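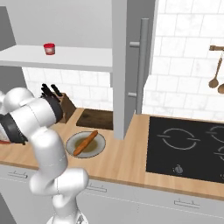 Knife block on a light wooden countertop.

About Plomcombe Community Cats

Plomcombe Community Cats manages outdoor cat colonies in the town of Plomcombe and on the adjoining Clenow industrial park. Our work consists of trapping, sterilization, vaccination, return, and long-term colony records. We are a registered nonprofit and do not operate a public shelter.

What we do

Cats are trapped at registered feeding sites and taken to the Somboon clinic, where surgery is performed under a standing agreement. Each cat is scanned for a microchip on intake. Cats with a traceable owner are held and the owner is contacted. All others are sterilized, vaccinated against rabies, and given a left ear tip while under anesthesia. Males are held overnight. Females are held for 2 nights unless the veterinarian orders a longer stay.

Return is always to the capture site. Relocation is considered only when a site is to be demolished or the property owner has withdrawn access in writing.

Kittens young enough to be socialized are placed in foster homes and listed for adoption at eight weeks, provided they have reached the required weight. Intake of kittens peaks after April and foster space may be limited from then on.

Colony records

We currently hold records for 129 registered feeding sites. A site record includes the access contact, feeding times, a description of each resident cat, ear-tip status, and the date of the last survey. Records are kept in Plandia, a database built for us and shared with the clinic. Exact site locations are not published and are not released to third parties, except where required by law.

Feeders are asked to report new arrivals, missing cats, and visible injuries. Food should be put out in daylight and removed within the hour. Sites where food is left overnight may be suspended from the supply program.

Equipment

Box traps and drop traps are lent to residents of the service area against a deposit of $100, refunded when the trap comes back clean and in working order. Borrowers must complete a short training session first. Traps must not be left unattended or set in freezing weather.

Funding

Operating costs are met from donations, adoption fees, and trap rental to outside groups. Single purchases above $1,000 require approval by the board. Annual accounts are available on request.

Page last revised December 2, 2023.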